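Snack sorters wanted, Surnadthorpe

Flimanska packs mixed boxes of snack bars for offices, night shifts and people who forget lunch. We need two part-time sorters for our packing room from March. The work is simple to explain and oddly hard to do for a whole morning without eating the stock.

Bars start out on a round mat on the packing table. You pick one up, read the wrapper and put it in the right bin. A Quaker Chewy chocolate chip bar is not the same as any other bar with chocolate in it, whatever you may feel at eleven o'clock.

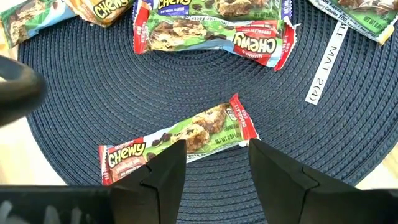 You'll work 15 hours a week, mornings only, with Hường Ông, who runs the room and has firm views on wrappers facing upwards. Training takes about 2 days. Most of that is learning which bar goes where - the rest is finding the kettle.

We'd like someone who can tell colours apart, stand on concrete in sensible shoes and put up with Tullio Sala's radio. Experience is welcome. So is a dislike of granola.

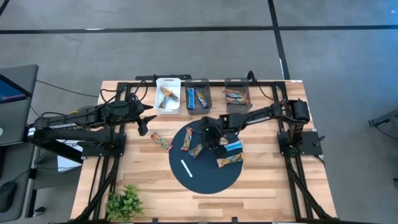

Bins get checked before boxing, and a stray bar means doing that bin again. You'll be forgiven. You will also be teased.

Please tell us about any nut allergy before you visit. Send a short letter, no CV needed, to Bình Hà at Flimanska by 10/13/24.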